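Monteur (m/w/d) für Kabelkanal- und Leitungsinstallation in Bestandsgebäuden

Rimari Gebäudetechnik, Standort Pastmont

Lesezeit: 4 Minuten
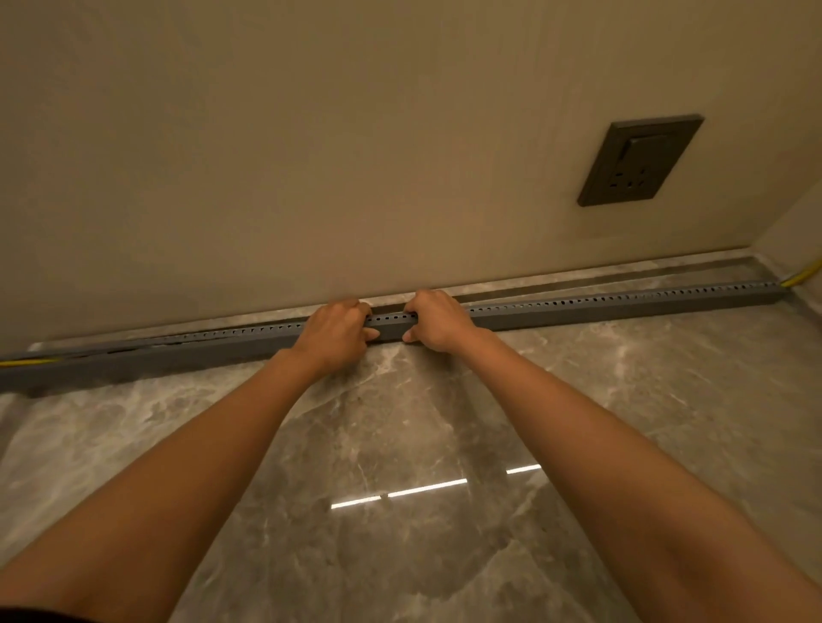

Für den Innenausbau und die Nachverkabelung von Büro- und Verwaltungsflächen sucht Rimari zum nächstmöglichen Zeitpunkt zwei Monteure (m/w/d) in Vollzeit. Schwerpunkt der Tätigkeit ist die Verlegung von Kunststoffkanälen im Sockelbereich einschließlich Leitungseinzug, Beschriftung und Dokumentation. Die Stellen sind unbefristet. Einsatzort ist überwiegend der Gebäudekomplex Nomura in Pastmont, in dem 478 Räume raumweise nachgerüstet werden.

Aufgabenbereich

Die Arbeiten erfolgen in Zweierteams nach Raumbuch und Verlegeplan. Im Einzelnen umfasst die Stelle:

– Aufmaß der Wandabschnitte und Abgleich mit dem Verlegeplan
– Zuschnitt der Kanalunterteile und Deckel, Entgraten der Schnittkanten
– Befestigung auf Putz, Beton, Gipskarton und Mauerwerk mit jeweils geeignetem Dübel
– Ausbildung von Innen- und Außenecken, Abzweigen und Endstücken
– Einlegen der Leitungen unter Einhaltung der zulässigen Biegeradien
– Trennung von Energie- und Datenleitungen gemäß Planvorgabe
– Aufsetzen und Einrasten der Deckel über die gesamte Länge
– Kennzeichnung der Leitungsenden und Eintrag in die Raumliste
– Demontage vorhandener Kanäle und sortenreine Entsorgung der Reststücke

Anschlussarbeiten an Verteilungen sowie Messungen nach Fertigstellung werden von den Elektrofachkräften des Betriebs ausgeführt und sind nicht Teil dieser Stelle. Bei entsprechender Qualifikation kann der Aufgabenbereich erweitert werden.

Ausführungsqualität

Verlegt wird fast ausschließlich im Bestand. Wände sind selten eben, rechte Winkel in Raumecken nicht vorauszusetzen. Von den Bewerbern wird erwartet, dass sie Unebenheiten vor der Befestigung erkennen und ausgleichen. Spalte zwischen Kanalrücken und Wand sind bei der Abnahme ein häufiger Beanstandungspunkt, ebenso Deckel, die an einzelnen Stellen nicht vollständig eingerastet sind. Beides ist vor der Übergabe des Raums zu prüfen und zu beheben. Leitungen an offenen Kanalenden müssen bis zum Anschluss gegen Beschädigung geschützt sein.

Sichtbare Bleistiftmarkierungen, Bohrstaub und Schutzfolien sind am selben Tag zu entfernen. Die Räume werden zum Teil während der Bauphase genutzt.

Anforderungen

Vorausgesetzt wird eine abgeschlossene Ausbildung in einem elektrotechnischen oder ausbaunahen Handwerksberuf oder eine vergleichbare, nachweisbare Praxis auf Baustellen. Sicherer Umgang mit Akkuschrauber, Bohrhammer, Gehrungssäge und Linienlaser wird erwartet. Verlegepläne müssen ohne Anleitung gelesen werden können. Deutschkenntnisse sind in dem Umfang erforderlich, der für Sicherheitsunterweisungen und Absprachen im Team notwendig ist. Ein Führerschein der Klasse B ist erwünscht, jedoch nicht zwingend.

Die Arbeit wird zu einem erheblichen Teil kniend und in Bodennähe ausgeführt. Bewerber sollten dafür körperlich geeignet sein. Knieschutz, Schutzbrille, Gehörschutz und Arbeitskleidung werden gestellt. Eine arbeitsmedizinische Vorsorge wird angeboten – die Termine liegen innerhalb der Arbeitszeit.

Einarbeitung

Die Einarbeitung dauert 10 Arbeitstage und erfolgt in den ersten Räumen des jeweiligen Bauabschnitts. Zuständig ist Yuto Ueda, Bauleitung Innenausbau. In dieser Zeit werden die betriebsüblichen Befestigungsabstände, die Kennzeichnungssystematik und die Raumliste in Jotstead behandelt. Jotstead ist das im Betrieb verwendete Protokollprogramm, jedes Team erhält dafür ein Tablet. Vorkenntnisse sind nicht erforderlich.

Arbeitszeit und Vergütung

Die Stellen sind mit 38 Wochenstunden ausgeschrieben. Auf Wunsch ist eine Reduzierung auf 32 Wochenstunden möglich, verteilt auf vier Tage. Arbeitsbeginn auf der Baustelle ist in der Regel 7 Uhr. Wochenendarbeit fällt nur in Abschnitten an, die werktags nicht gesperrt werden können, und wird mit Zuschlag vergütet oder in Freizeit ausgeglichen.

Die Vergütung richtet sich nach Qualifikation und Berufserfahrung. Fahrzeiten zwischen Betriebshof und Einsatzort gelten als Arbeitszeit. Werkzeug wird vollständig vom Betrieb gestellt, eigenes Werkzeug ist nicht erforderlich.

Bewerbung

Bewerbungen mit Lebenslauf, Ausbildungsnachweis und frühestmöglichem Eintrittstermin sind bis zum 25. Juni an Lăcrămioara Moldovan, Personalabteilung, zu richten. Ein Anschreiben ist nicht notwendig. Angaben zu bisherigen Projekten mit Kanal- oder Trassenverlegung genügen in Stichpunkten.

Geeignete Bewerber werden zu einem Gespräch mit anschließender Arbeitsprobe eingeladen. Die Arbeitsprobe umfasst die Montage eines Wandabschnitts mit einer Innenecke, Leitungseinzug und geschlossenem Deckel. Material und Werkzeug liegen bereit. Bewertet werden Maßhaltigkeit, Sitz an der Wand und Zustand der Schnittkanten – die benötigte Zeit wird notiert, ist aber nachrangig. Fahrtkosten zum Gespräch werden gegen Beleg erstattet.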